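Beaudoin Reviews Its Guest Room Standards

The Beaudoin Residence, which provides short-term lodging for the families of hospital patients, will complete a review of its guest room standards in February. The review covers bedding, noise, lighting and the length of stay, and it is the first the residence has carried out since it moved to its present building on Zemau Street. Mireille Collet, who directs the residence, discussed the work in her office shortly after the morning check-out.

"Families come to us tired," she said. "Many have slept in a chair the night before. The bedroom is the service we offer, and we had not looked at it closely in a long time."
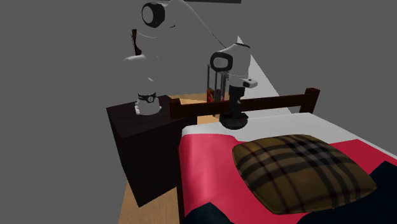 Harvey Marchand
Senior Editor, Community Lodging Bulletin

The residence has 65 rooms and received over 2,000 families last year. Guests were invited to complete a written survey at the end of their stay, and 284 did so. Collet said the answers did not match what the staff had expected. Complaints about mattresses were few. Complaints about doors, hallway lights and early cleaning were frequent, and they came from every floor.

"We had set aside money for new beds," she said. "We are now spending a good part of it on door closers."

Cleaning on the upper floors will begin at 10 a.m. under the new rules, two hours later than at present. Hallway lights will be dimmed overnight. Collet acknowledged that the later start places pressure on the housekeeping staff, whose shifts have been rearranged, and said that the schedule would be examined again after the summer.

Bed linen is washed off site by Hendero, under a contract that has been extended for two years. The residence asked for a heavier cotton sheet and for blankets to be washed between every stay, a practice that had lapsed. "It should not have lapsed," Collet said. "I would prefer to say so plainly."

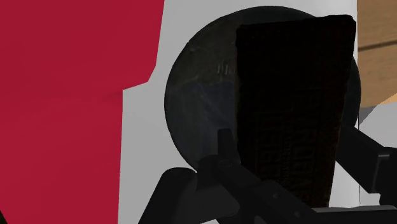

Drendetti said in a written comment to the Bulletin that the quieter hallways would be welcome but that the limit on length of stay remained the greater concern. A family whose child is in treatment for several months should not have to reapply every three weeks, the comment continued, and the form itself is too long.

Collet did not dispute the point. The three-week limit was adopted when the waiting list was at its longest, she said, and it has not been revised. Under the draft standards, a family may renew twice by telephone without completing a new form. A proposal to remove the limit altogether was considered and set aside for the coming year.

Asked whether room rates would rise to pay for the changes, she said that they would not. The nightly charge is fixed through the end of the current budget, and families who cannot pay it may continue to request a waiver at the front desk.

The draft standards are available for reading in the lobby. Written comments will be accepted until the end of the month.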